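thread de fim de tarde sobre o que andei a fazer no planeador bimanual, porque já me perguntaram três vezes e prefiro escrever uma vez só

contexto rápido: dois braços, uma mesa, uma câmara por cima. o nosso stack chama-se Clatumico (não fui eu que escolhi). percepção de um lado, planeamento do outro, e no meio uma fila de mensagens que eu odeio

o problema desta semana: o braço direito hesitava. chegava perto do alvo, parava, recuava um bocadinho, voltava a avançar. parecia nervoso

primeira suspeita: ganhos do controlador. passei uma manhã inteira a mexer em PD. nada. quer dizer, ficou pior, depois ficou igual

segunda suspeita: a estimativa de pose. pus o log a cuspir a pose do objecto a cada ciclo e lá estava, a orientação a saltar entre duas soluções. objecto redondo visto de cima, yaw indefinido, o filtro a escolher um lado diferente de cada vez. clássico

devia ter visto logo, já apanhei isto em janeiro com outro objecto e jurei que ia escrever um teste. não escrevi o teste

correcção: para objectos com simetria de revolução o yaw sai do estado e pronto. o planeador recebe uma família de poses de preensão em vez de uma só e escolhe a mais barata a partir da configuração actual

são 170 linhas a menos no repositório. o melhor commit do mês

a Keisha Villanueva reviu o PR e perguntou porque é que a pega de uma caneca não entra na conta. boa pergunta. entra como flag no modelo, se tem pega não é simétrico. está feito à mão por enquanto, não me batam

agora a parte que me comeu mesmo o tempo: colisão entre os dois braços

o planeador antigo tratava cada braço sozinho e o outro era um obstáculo parado. funciona até ao momento em que os dois se querem mexer ao mesmo tempo. aí um planeia contra uma posição que já não existe

versão nova: planeio os 2 no mesmo espaço, trajectória conjunta, e depois um passo de retemporização que atrasa um deles se a distância mínima cair abaixo da margem

a margem é um parâmetro só. antes eram vários espalhados por ficheiros yaml diferentes e ninguem sabia qual mandava

configuração de hoje, já com o planeador novo a correr:

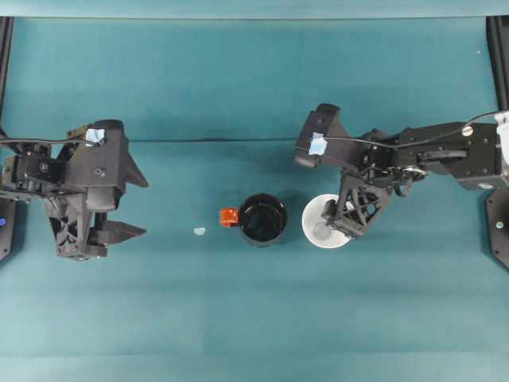 Os dois braços na mesa de teste. Copo preto ao meio, cubo encostado, taça branca debaixo da garra direita.

o cubo encostado ao copo é o caso chato. a segmentação gosta de colar os dois num objecto só e depois a caixa envolvente fica enorme e não há preensão possível

solução feia mas que aguenta: se a máscara tem dois modos de cor bem separados, parto em dois e volto a ajustar cada um. laranja contra preto é fácil. preto contra preto nem quero pensar

outra coisa com copos escuros: o interior brilhante dá cabo da profundidade. buracos na nuvem de pontos mesmo onde eu queria a borda. estou a ajustar um círculo à borda na imagem rgb e só uso a profundidade dos pontos à volta, do lado de fora

sim, assume que a borda é horizontal. sim, se o copo tombar isto parte. há um detector de tombado que é basicamente um if

materiais transparentes dentro de uma taça: não tenho resposta. por agora o módulo marca a região como "desconhecido" e o planeador não mete lá os dedos abaixo da altura da borda. conservador, mas prefiro assim

números, para quem gosta: no simulador corri 1317 cenas aleatórias com o planeador velho e com o novo, mesmas sementes. o velho falhou 349 por colisão prevista entre braços ou por timeout. ainda estou a classificar as falhas do novo, são bem menos mas não quero atirar um valor antes de separar os timeouts do resto

e simulador é simulador. no hardware ainda não tenho dados que cheguem para um gráfico decente

a Anika Lindqvist está a tratar da ferramenta de replay, que para mim vale mais que o planeador. carregas o log, arrastas a barra de tempo, e vês a cena como o planeador a via naquele instante, com máscaras, poses e a trajectória candidata por cima

antes disto eu debugava com prints e fé

foi no replay que apanhei o último bug: a transformação câmara–base do braço esquerdo estava a ser lida do ficheiro de calibração antigo. o direito lia o novo. dois braços a viver em mundos ligeiramente diferentes, e eu a culpar o optimizador

agora o arranque recusa-se a continuar se os dois ficheiros de calibração não tiverem o mesmo id de sessão. erro a vermelho, mensagem longa, impossível ignorar (vou arranjar maneira de ignorar)

perguntaram se isto vai ser aberto. a parte da retemporização sim, quero separar numa biblioteca pequena. a percepção está demasiado agarrada aos modelos da Salulora e precisa de uma limpeza antes de alguém de fora lhe pegar

perguntaram tambem porque não uma política aprendida de ponta a ponta. estamos a treinar uma, corre ao lado. mas quando falha eu quero saber porquê, e com o planeador tenho um custo para olhar – com a rede tenho um encolher de ombros

provavelmente acabamos com uma mistura. política a propor, planeador a verificar. a interface entre os dois já está meio escrita, recebe uma sequência curta de poses e devolve sim, não, ou "sim mas mais devagar"

esse terceiro caso deu discussão. a Keisha acha que devia ser só sim ou não e quem propõe que se desenrasque. eu acho que atrasar é barato e rejeitar é caro. ficou o meu por agora, com um flag para desligar

lista do que falta, mais para mim que para vocês:
– teste de regressão para simetria (a sério desta vez)
– tirar a fila de mensagens do caminho crítico
– objectos encostados com a mesma cor
– documentar a margem única, unidades incluidas
– apagar o ramo "tentativa_final_2"

se alguém aí tem experiência com retemporização quando os limites de aceleração são muito diferentes de junta para junta, digam coisas. o meu solver cumpre os limites mas o movimento fica aos solavancos no pulso, e suavizar depois volta a violar a margem

já tentei pôr o jerk no custo. converge, mas demora tanto que mais vale mexer os braços à mão

às 18h volto a lançar o lote no simulador com a máscara partida em dois ligada. amanhã ponho aqui as falhas separadas por tipo

edit: era a calibração do esquerdo e não do direito, corrigi em cima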